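Sorting and Packing Assistants, Part-Time (5 positions)
Tavdale Housewares Reuse, Rees Street workroom
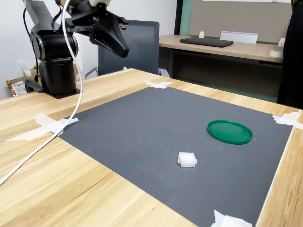

Naomi Laizer started on the lids table last December and says the first week is mostly learning what goes with what. After that, she says, your hands get used to it and you stop looking things up.

Tavdale takes in plastic kitchenware and small household parts from stores and moving companies, matches up what can be matched, and sends it out again in sets. A lot of what comes in is single pieces: a lid without its container, a clip, a connector, a spacer from a shelf kit. We need people to sort them at the table, check them, and pack them.

What you will do

Take pieces from the intake bins and lay them out on the mat a few at a time. Check each one for cracks, warping and missing tabs. Lids go down with the rim facing up so the edge can be checked all the way round. Small white and clear parts are kept on a dark mat, where they are easier to see.

Match lids to containers by size using the Favance chart on the wall. Put connectors and other small parts in the labeled drawers. Anything you can't identify goes in the gray tray for the shift lead. Please don't guess.

Pack finished sets in cartons, fill in the packing slip, and wipe down your table before you leave. If the tape holding your mat has lifted, replace it.

A carton holds up to 80 pieces and can be heavy. There is a cart for moving them.

Hours and pay

Shifts are 3 hours, mornings or late afternoons, Monday through Friday. We ask for at least two shifts a week. Pay is hourly and is the same for everyone during training. You can sit or stand at the tables. The workroom is on the ground floor, with parking behind the Pistetti building next door.

Who we are looking for

No experience needed. You should be comfortable with small parts and repetitive work, and able to tell similar colors apart, with glasses or contacts if you wear them. You must be 18 or older. Spanish is useful at the intake door but not required.

How to apply

Come by the front desk any Tuesday between 10 a.m. and noon, or leave a note with your name, phone number and the shifts you can work. We will ask you to do a short trial at the table, which is paid. Bring reading glasses if you use them, and wear closed shoes.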